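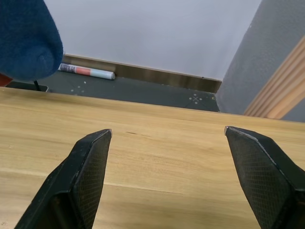 Day Permits Are the Wrong Unit for Heslow Island

March 2022

Heslow Island moved to a daily permit cap before the last dry season. The park office at Bedent now issues 262 permits a day, sold online and checked at the jetty. The cap was a reasonable response to the crowding of earlier years, and I supported it at the time. After one full season I think it counts the wrong thing.

A permit is valid from opening to closing. Almost every holder arrives on one of two morning boats from Bedent, walks straight up the ridge trail, and is back at the jetty before lunch. The trail carries nearly the whole day's load in a single block of hours. In the afternoon it carries very little. A daily total says nothing about this. The same number of people spread over the day would produce a quiet trail, and the same number packed into the morning produces a line at the rope section below the summit.

Erosion follows the line. Where walkers have to wait, they step off the path to let others down, and the shoulder of the trail widens. The worst widening on the ridge is at the two passing points, where the slope is gentle and people stop.

The usual proposal is to lower the cap. This would help the trail somewhat, but it would cost the boat crews and the food stalls at Zapata Bay a share of their income and leave the morning peak in place. A smaller crowd on the same boats still arrives all at once.

A better unit is the arrival window. Sell the same permits in morning and afternoon blocks, with a fixed number in each, and print the window on the permit. The jetty staff already check every name against a list, so the check would take no longer. Boat operators would need an afternoon departure and a late return. The Wadwood ferry already runs a late return in August, and the channel is usually calm enough for it outside the windy months.

There are objections. Afternoons are hot, and the upper ridge has no shade. Water should be sold at the trailhead, and the afternoon block should open late enough to avoid the worst of the sun. Tour companies also prefer mornings because they can fit a snorkeling stop in after the walk. They can run the stops in the opposite order. The reef at Zapata Bay is no worse at ten in the morning than at two in the afternoon.

Price is the other tool. An afternoon permit could cost less than a morning one. I would try the windows first at a single price, for one season, and publish the hourly counts from the jetty. The office collects those counts now and reports only the daily total.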